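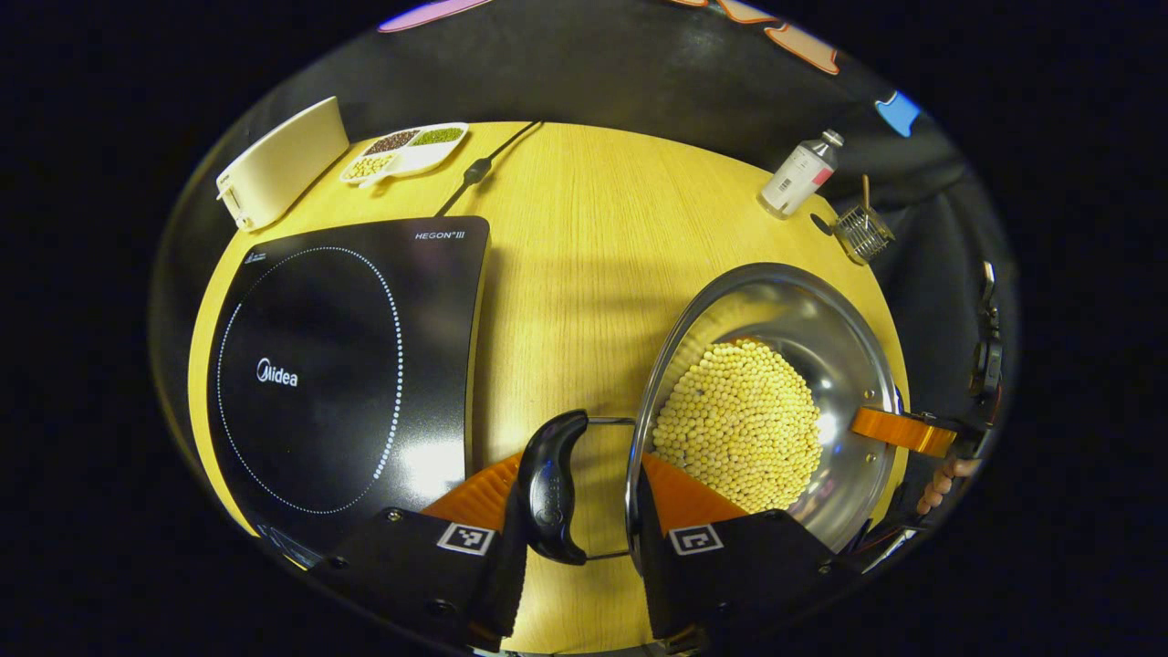

By Tamsin Bolger
Reviewed by Lutfa Howlader
Last revised Aug 18, 2026

Boiled soybeans

Boiled soybeans are the mature, dried seeds of the soya plant (Glycine max) after soaking and cooking in water. They are eaten as they are, added to soups and braises, or used as the starting point for other foods such as natto, tempeh and miso. The dried seed is small, round and pale yellow in the most common types, although black, brown and green types are also grown. Green soybeans picked before they ripen are sold as edamame and are treated in a separate article.

Comparison with other pulses

Soybeans are often kept and sold alongside mung beans and the various red beans, and the three may be set out together in a divided dish when a mixed pot is planned. They do not cook at the same rate. Mung beans are small, have a thin skin and can be boiled without soaking. Red beans vary by type. Soybeans take the longest and stay fairly firm even when fully cooked, as they contain little starch and a good deal of protein and oil. In a mixed pot they are started first and the mung beans are added towards the end.

Red kidney beans must be boiled hard before they are eaten and should not be cooked only at a low heat.

Sorting and washing

Dried beans are spread on a flat surface or in a shallow dish and checked for stones, husks and broken or shrivelled seeds. They are then washed in several changes of water. A wire-mesh strainer is suitable for draining, provided the mesh is finer than the smallest bean in the batch.

Soaking

A common household quantity is 300 g of dried beans. The beans are covered with at least three times their volume of cold water and left for 12 hours, in a refrigerator if the room is warm. They change from round to oval as they take up water and more than double in weight. A bean that has been soaked long enough splits cleanly into two halves of even colour; a darker, hollow centre shows that more time is needed. The soaking water is normally thrown away.

Cooking

The drained beans are placed in a deep pot with fresh water and brought to the boil. Stainless steel is the usual material and does not react with salt or with acid ingredients added later. A pot intended for an induction cooktop must have a magnetic base, and should be centred on the marked cooking zone – a pot set to one side heats unevenly and may not be detected.

Soybeans foam strongly when they first boil. The pot should be filled to no more than half its depth, and the foam skimmed off as it rises. The heat is then turned down to a simmer. Cooking time depends on the age of the beans and the hardness of the water, and ranges from one hour to four. The beans are ready when one can be crushed between the thumb and little finger.

Pots with plastic side handles are lifted with both hands when full. The handle stays cooler than the metal bracket that joins it to the rim, and the bracket should not be touched during cooking.

Storage

Dried soybeans keep for a year or more in a closed container in a cool, dark cupboard. Older beans are safe to eat but soften slowly. Cooked beans keep for three days in a refrigerator, covered with their cooking liquid, or for several months if frozen in portions.

See also: Edamame; Mung bean; Soya milk; Tofu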